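Clerkix Serviertablett ST 452

Stapelbares Tablett mit erhöhtem Rand für Kantine, Frühstücksraum und Stationsküche

Artikelgruppe: Tabletts und Transport
Serie: Stiltcombe
Länge: 452 mm
Breite: 300 mm
Randhöhe: 30 mm
Verpackungseinheit: 4 Stück
Farben: Dunkelbraun, Graphit, Sand

Produktbeschreibung
Das ST 452 ist für den täglichen Umlauf zwischen Ausgabe, Tisch und Spülküche ausgelegt. Der umlaufende Rand ist leicht nach außen geneigt und an den Ecken verrundet. Die Grifföffnungen sind oval ausgeschnitten und entgratet. Die Stellfläche ist matt strukturiert, Geschirr mit unglasiertem Standring verrutscht darauf beim Tragen kaum.

Reinigung
Geeignet für Hauben- und Bandspülmaschinen. Tabletts senkrecht einstellen, Grifföffnung nach oben. Chlorhaltige Reiniger greifen die Struktur der Stellfläche an und sind nicht zugelassen. Vor dem Stapeln vollständig trocknen lassen – Restfeuchte zwischen den Lagen hinterlässt Kalkränder.

Lagerung
Stapel bis 30 Stück auf ebener Fläche. Für höhere Stapel ist der Tablettwagen Lencho vorgesehen. Tabletts der Vorgängerserie Dronirero haben einen steileren Rand und dürfen nicht mit dem ST 452 gemischt gestapelt werden.

Bestellhinweise
Abgabe nur in vollen Verpackungseinheiten. Bestellungen, die bis Dienstag eingehen, werden in derselben Woche versandt. Die Farbe Sand ist ab Januar wieder lieferbar. 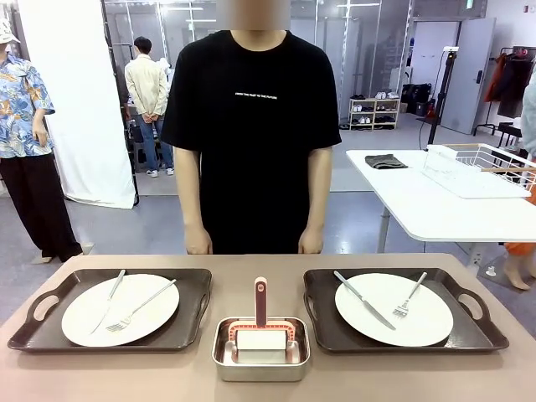
Lemlem Gebreyes: Wir haben das ST 452 in Graphit im Frühstücksraum im Einsatz. Der Rand ist angenehm zu greifen, auch mit Handschuhen. In unserem Spülkorb stehen die Tabletts allerdings etwas schräg, der Zinkenabstand passt nicht ganz. Eine Angabe zum passenden Korb fehlt im Datenblatt.

Zubehör
Tablettwagen Lencho, fahrbar, zwei Rollen feststellbar
Antirutscheinlage 300 mm breit, zuschneidbar
Beschriftungsclip für die Randaußenseite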